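My sister asked me again last night if she can stop folding laundry yet, and I had to tell her no, not for a good while (sorry, Esperanza!). I do keep hoping, though, and I'll read anything anybody writes about machines and housework. Tidying is further along than folding, I think, and even that is slow going.

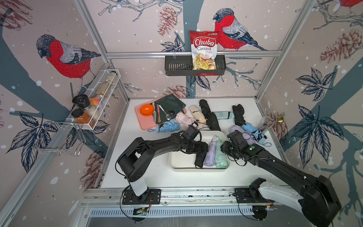 Prarnitz, 9/17/18

Three umbrellas in the tray and plenty more still out on the table, so there's work left for those two arms. I'd give them 30 minutes and a cup of coffee, gladly!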